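Ticket: Split release shows as two artists, track 7 missing from store pages
Label: Serniter
Opened by: Lacey Bickerstaff
Assigned to: Roy Bellamy
Status: Closed
Priority: Normal, raised to High on second update

Original report

We delivered the Plitden / Heywood split LP in February. It has two problems on the store pages.

1. Plitden has been given a second artist page. The new page holds only the split. The old page has the first album and both singles. Listeners who follow the old page did not get a release notice.

2. Track 7 is missing. The stores go from 6 straight to 8. The track plays fine in the preview player in our account.

The vinyl is a pressing of 1,000 and the download codes inside it point to the store page, so people will notice the gap. Please tell me what you need from us.

Lacey

Update 1 – Roy Bellamy

Thanks, Lacey. I pulled the delivery file and checked the two problems separately.

Artist page: the split was delivered with the main artist typed as "Plitden / Heywood" in one field. Some stores try to break that apart on the slash, and when they do they don't match it to an existing page. They make a new one. The fix is to enter two main artists and pick the existing profile for each from the drop-down.

Track 7: the recording code on this track is the same as the code on the B-side of the second Plitden single. Is it the same recording?

Update 2 – Lacey Bickerstaff

No, it's a different take. The single version was cut in one afternoon with the old drummer. The split version was done again at Elville with Evie Stockdale on drums and it runs longer. I copied the row from the single when I filled in the sheet and must have left the code in.

Can you raise the priority? The mail-order copies go out soon. We have 700 paid orders.

Update 3 – Roy Bellamy

Priority raised. A new take needs its own recording code. Please don't reuse the old one with a letter added, as the form will accept it and the stores will reject it later.

Steps for your side, in this order:

Step 1. Open the release and choose Request Edit. Do not choose Take Down. A takedown will lose the play counts and the store links, and your download codes depend on those links.

Step 2. Under Main Artist, delete the combined entry. Add Plitden and Heywood as separate lines. Use the profile picker on each line and check that the Plitden profile shows the first album.
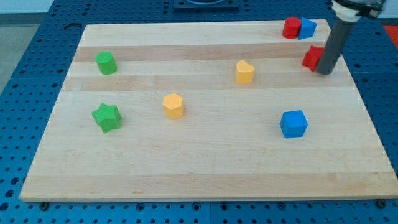 Step 3. On track 7, clear the recording code field and tick Assign New Code. Put "Elville version" in the version field, not in the title.

Step 4. Upload the audio for track 7 again, even though the file hasn't changed. The old upload is tied to the old code.

Step 5. Save, then submit all the changes together. Two separate edits will queue behind each other.

Update 4 – Lacey Bickerstaff

Steps 1 to 3 are done. Step 4 gives me "File does not match release format." It is the same WAV I sent in February.

Update 5 – Bergþóra Ingvarsson (audio delivery)

Picking up the audio part for Roy. The album was delivered at 24-bit, 44.1 kHz. The file you tried today is 24-bit, 48 kHz. Could you check whether you have two folders from the mastering engineer? The 48 kHz set is often made for video.

Update 6 – Lacey Bickerstaff

Yes, there are two folders and I took it from the wrong one. Perrine Texier mastered it and she labeled them clearly – my mistake. The 44.1 file went through. Submitted.

Update 7 – Roy Bellamy

The edit is approved and sent to all stores. Artist page changes are usually slower than track changes, so you may see track 7 first.

Update 8 – Lacey Bickerstaff

Track 7 is live on every store we checked except one. The split is on the correct Plitden page and also on Heywood's. The second Plitden page is still there but empty. Heywood asked if the writing credits on side two were touched by any of this.

Update 9 – Roy Bellamy

Credits on side two are unchanged. I compared them with the February delivery. The empty page has to be removed by the store, and I have sent that request. The last store shows track 7 as of 4:15 p.m.

Cause: combined artist name in a single field; recording code copied from an earlier release.
Fix: artists split and matched to existing profiles; new code assigned; audio for track 7 sent again.

Update 10 – Lacey Bickerstaff

Empty page is gone. I tried one of the download codes and it opens the right album with every track. Fine to close.

Ticket closed by Roy Bellamy. To reopen, reply to this thread within 7 days.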